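27 Oct 2024

So I finally made it to the open day at the Nekell enamel works in Drarkum, and I've been talking about it to anyone who'll stand still. I've had a Nekell saucepan since my first apartment (pale green, chipped on the rim, will outlive me) and I'd been meaning to go since May, when I saw the date on a flyer at the kitchen store.

Getting there was half the day. You take the train to Flokmont and then bus 21, which winds up through the orchards and drops you at the bottom of a hill that nobody mentioned on the flyer. Wear real shoes! By the time I reached the gate there was a line past the bike racks, and the woman handing out stickers gave me number 227, so I guess I wasn't the only one with a sentimental saucepan.

They take you around in groups, and ours started in the press shop. You stand behind a yellow line with foam plugs in your ears and watch flat steel discs turn into bowls, one thump at a time. I could have stayed there for an hour. The guide had to shout everything twice and I still missed most of it, but I did catch that the oldest press is known as Ostapchuk, after the man who ran it for most of his working life. It has a little brass plate with his name on it and everything.

After that comes the pickling room, where the bare steel gets cleaned before any enamel goes on. It smells sharp, like a jar of dill pickles left in a hot car, and they don't let you linger. Then the dipping room — my favorite by a mile. The enamel at that stage is called slip and it looks exactly like pancake batter. A worker lowers the pot in, lifts it out, and gives it a twist and a shake so the extra runs off evenly. It takes maybe two seconds. We each got to try it on a reject mug, and mine came out with a big fat drip down the side. I'm told it's waiting to be fired and I can have it mailed to me for six dollars. Obviously I paid the six dollars.

The colors going in are nothing like the colors coming out, by the way. The slip for the dark blue was a sort of dusty lavender. I asked how the dippers know what they're getting and the answer was basically "read the bucket."

The furnace was behind glass, which was a bit of a letdown, although you could still feel it on your face. The pots ride in on hooks and come out glowing, and everybody in the group went quiet. Then somebody's phone rang and that was the end of that.

Lunch was potato soup in the canteen, served in enamel bowls (of course), with rye bread and a pickle. Good soup, not enough of it. I sat outside on the steps with mine and looked through the catalog they'd given us.

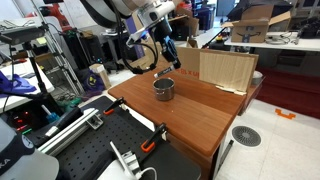 I do love a small pot. My big ones hardly come off the shelf anymore, and for one egg or a bit of warm milk you don't need much. The factory store had a whole wall of little ones at seconds prices, and I stood there far too long turning them over looking for the flaws. Most had a speck near the handle or a wobbly rim line. I ended up with a cream one with a navy edge, item 3724 in the catalog if you want to hunt for it, plus a colander I had no plans to buy.

A few things if you're going next time. Bring a tote bag, they ran out of paper ones before I got to the register. Do the store before lunch, while the shelves are still full. The last bus down to Flokmont leaves earlier than you'd think, and I had to jog for it with a colander under my arm — it clanks.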